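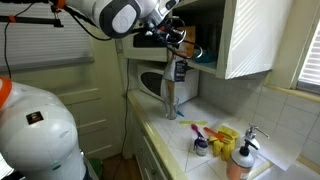 The wall cupboard over the microwave, door open, with the teal bowl on the lower shelf next to a cardboard box.

Home Kitchen Laundry Small Rooms Storage About Contact

How to sort out the cupboard over the microwave
by Britta Tiedemann, 27/04/2025

If your kitchen is anything like the ones I have lived in, there is one wall cupboard that gets opened more than all the others put together, and it is also the one in the worst state. Mugs and glasses go in at the front, a bag of something half eaten gets pushed in on top, and by October you can't find the good bowl and have started buying second packets of things you already own (I once had three tubs of bicarb, all open). The little corner kitchen I am writing about has white tiles, a microwave on the worktop and a pair of shelves above it, so it is a very ordinary sort of place to practise on. Give yourself 30 minutes with the radio on. It may take less, but it is much nicer not to be watching the clock!

What you'll want to hand

A washing-up bowl of warm soapy water, two cloths (one for washing, one for drying), a clean tea towel to stand glasses on, and a bag for rubbish. A step stool if you are my height. I also keep a pencil and the back of an envelope nearby for writing down what we have run out of, and a tape measure if I am thinking of buying any kind of shelf riser. I bought one for my old flat in Gadville without measuring, and it lived under the bed for the whole of my tenancy.

Step 1. Clear a bit of worktop first

I know, you want to get straight to the shelves. But you need somewhere to put everything down, and a worktop that already has glasses and spatulas on it will defeat you inside five minutes. Wash up what wants washing up, or at least stack it tidily in the sink, and spread your tea towel out on the tiles. Tiled worktops are pretty but the grout lines make a narrow glass wobble, so the towel is doing a proper job there.

If the microwave is directly underneath, as it so often is, close its door and give the top a wipe. You'll be tempted to use it as an extra shelf while you work. A folded cloth and a light packet will come to no harm, but I wouldn't stand glasses up there, and do check your own manual about keeping the vents clear before you switch it on again.

Step 2. Take down one shelf at a time

Start at the top. Please don't empty the entire cupboard in one go - I have done it, and there comes a moment when the doorbell rings and every single thing you own is on the worktop and you can't even make the person a cup of tea. One shelf out, one shelf wiped, one shelf back. Then the next.

Lift glasses down by the base, one in each hand if you are confident and one at a time if you are not. Packets and bags come out next. Reach right to the back, where the dim corner is, and feel about for whatever has been hiding. A torch helps a great deal in a deep cupboard, even on a sunny day.
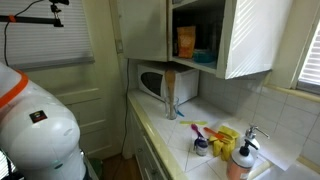
Snack bags are the worst offenders in my house. They are nearly all air, they fall over as soon as you let go of them, and they hide everything behind. If a bag is open, squeeze the air out, fold the top down twice and put a clip or a clothes peg on it, then stand it up at the side, never in the middle. If you have a spare tub with a lid, tip the contents in and be done with the bag altogether. Cut the date off the packet and pop that in too.

Bowls are the other thing. A single bowl near the front of a shelf is very handy and I would always keep one there, the one you reach for without thinking. Five bowls near the front of a shelf is a landslide. Keep your favourite in the good spot and stack the others somewhere lower down.

Step 3. Wipe, and then wait

Wash the shelf with the soapy cloth, rinse, then go over it with the dry one. Get into the back corners and along the front edge, where fingers go. Painted shelves don't like a lot of water, so wring the cloth out well, and leave scouring powder in the cupboard under the sink where it belongs. Do the inside of the door as well while you are there.

Now leave it open for a few minutes with the blind tilted to let some air and light in. A glass put rim down on a damp painted shelf will stick, and when you finally pull it off it may bring a neat ring of paint with it. My friend Yi-chun Tsao stores all her glasses the right way up for exactly this reason, and rinses the dusty ones before use. I go rim down in a steamy kitchen and rim up in a dry one. Either will do.

Step 4. Decide where things live

I like glasses towards the back in a row, taller ones behind shorter ones, and food towards the front or the side where I can see how much is left. Some people keep glasses and food in separate cupboards entirely, and if you have the cupboards for it, lucky you! In a small kitchen they have to share, and they get along perfectly well so long as nothing crumbly sits directly over an open glass.

Anything with a lid, such as a canister or a tin, can go at the end of a shelf by the door, where it acts as a sort of bookend. Paper bags and packages are happiest on the upper shelf. They are light to lift down and it doesn't matter much if you knock one off. Heavy jars want to be at eye level or below.

My last cupboard was 49 cm wide inside and took two rows of glasses with room for a canister, so do measure yours before you decide something won't fit.

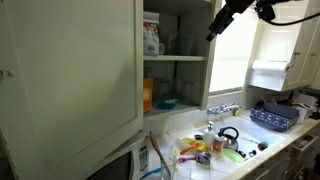

Two shelves: a white package and clear glasses above, with an orange canister, the teal bowl and more glasses below.

Step 5. The things that never went in the cupboard

Spatulas, wooden spoons, that sort of thing. You don't need a special pot for them. A sturdy glass or an old jam jar on the worktop is fine for one or two, though a long handle will tip a light glass over, so use something with a heavy bottom and push it back towards the wall. Let wooden ones dry before they go in, or they turn a bit grey at the end.

Keep the soap dispenser by the sink and clear of the food, and wipe underneath it whenever you remember.

Keeping it that way

Once a fortnight, while the kettle is boiling, I open the door and straighten the front row. Every couple of months I take everything off one shelf and give it a proper wipe. And when you put shopping away, bring the old packet forward and put the new one behind it, which my grandmother did all her life and I only started doing last year.

Next time I'll have a go at the drawer under the worktop, the one with the string in it.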